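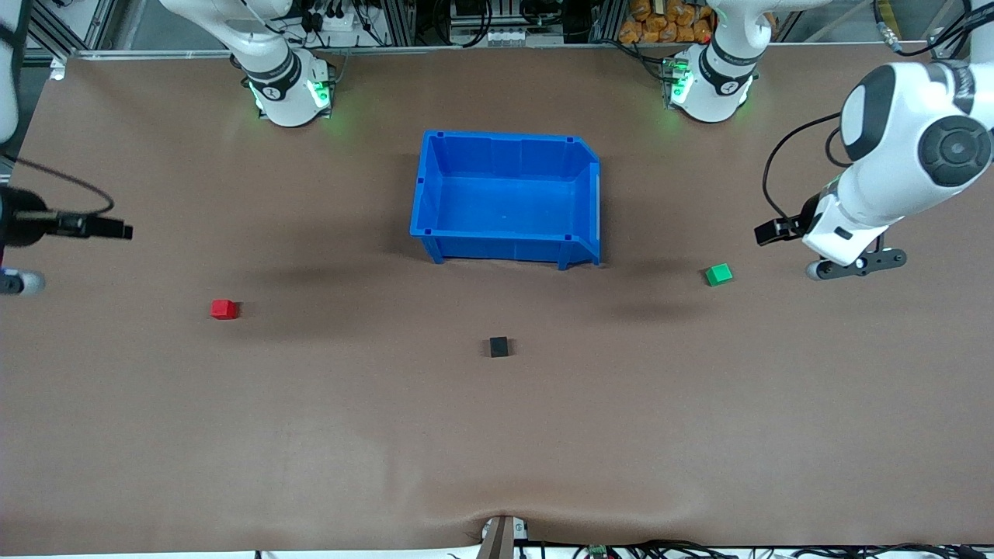
Blue bin, red, black and green cubes, brown paper. Long table, Lillport.

Tables and bins – gallery
Put up by Anel, in a rush, fix my spelling later

Page for the table room at Lillport. Ho-yin Kao asked for somewhere to keep pictures of the setups so people stop asking him what paper we use and where the bins came from. One up so far, more going in as I get them off people's phones. Notes underneath are for all the tables, not only the one at the top.

If you have pictures send them to me, bigger the better, and say which table. "The brown one" doesn't help, they're all brown.

THE PAPER

Plain brown paper off the big roll. No print, no shiny side. We tried white for a while and it showed every mark and glared like mad under the lamps. Brown is easier on the eyes and the colors stand out on it – red and green especially, and the black cube is fine too, which was the one Sirkka was worried about.

Run it long and let it hang over the front edge. It will fold a bit down there where it drapes, you can see it on the one at the top. Leave it. Every time somebody tries to pull the front fold flat the middle goes wavy and then the whole sheet has to come off.

Tape goes underneath, never on top. Nokuthula has the good tape. Ask first.

New sheet when it tears or when it gets greasy. Not every morning please!! The roll is 200 feet and the last one went in no time.

THE BINS

Open-top stacking bins, the parts kind, low lip sloping at one end so you can reach in. We have 37 of them on the shelf by the door, mixed colors. Blue is the one everybody grabs, and it does look good on the brown.

Empty them before they go on a table. Shake them out over the trash, not over the floor. Found washers in two of them last month and a pencil stub in another.

Stack them by size when you're done. The small ones will sit inside the bigger ones and then they jam, Kgomotso Ndlovu had to get one out with a ruler.

Wash in warm water, bit of dish soap. No scrubby side of the sponge, it turns the plastic cloudy. Air dry upside down.

Two have cracked corners, marked with a strip of tape on the bottom. Still good for storing things in, just keep them off the tables. They snag the paper.

THE CUBES

Small ones. One of each color out at a time is usual, so red, black, green and whatever else you're using that day. Spread them out in front of the bin, don't line them up. People always line them up.

Doesn't matter if one is sitting a little crooked. Leave it how it lands.

Spares live in the Benach tin, second shelf. There were 55 when I sorted them in February and it's less now. Check your pockets. Check the cuffs of your pants too, I'm serious, that's where the last yellow one was.

If a cube has a chewed corner put it in the jar marked Grader and take a fresh one. The jar gets gone through when it's full. (Grader is just what the old label said, it was a jar for something else. I'm not making a new label.)

Wood ones and plastic ones are in the same tin now. I know. Wasn't me.

LIGHT

The lamps are all on one side so you get big dark shadows on the paper, off the bin mostly and anything else standing up. Fine for the room. Bit heavy in photos. Sirkka Kinnunen says turn on the ceiling row as well before you take one, switch is behind the coat hooks. Late afternoon is worst, sun comes in low and the blue goes nearly white along the top.

Don't move the lamps to fix your photo. Or do, and put them back.

THE ROOM

Six tables. The long one is nearest the window and is the one people mean when they say Long. It was there before any of us and one leg is short, folded card under it, do not tidy away the folded card.

Coffee on the side counter only.

Bags under the counter, not under the tables, somebody caught a strap on the paper and took the lot down.

End of day – cubes in the tin, bins on the shelf, paper left on, lamps off at the wall. Takes up to 6 minutes if you don't stop and chat. Sweep if it needs it.

STILL WANTED FOR THIS PAGE

Shelf by the door with all the bins on it, ideally when it's tidy
Nokuthula's label strips, the new ones with the color patches
Benach tin, open
The round table with the gray tray on it
The corner where the roll hangs, there's a knack to the hook and a picture would save me explaning it again
Anything from the day we had all the tables going, I know Kgomotso took some

Captions short please. What's on the table, which table, done. If you send me a paragraph I'll cut it.

NOTES FROM PEOPLE

Nokuthula Mabaso: The tape is in my drawer, top left. You can take it, just bring back the roll and not the cardboard middle.

Ho-yin: Can we get the paper width on here? I get asked every week.

Anel: Will measure. It covers the long table with some over at the front, that's all I know right now.

Sirkka: Blue bins come in a deeper size too, same lip. Might be worth getting a couple for the round table. The ones we have fill up fast with the bigger blocks.

Kgomotso: Mine are on the old phone, charging it now. Some are blurry.

Anel: Send them anyway

Anel Mnguni, table room, Lillport
Back to room pages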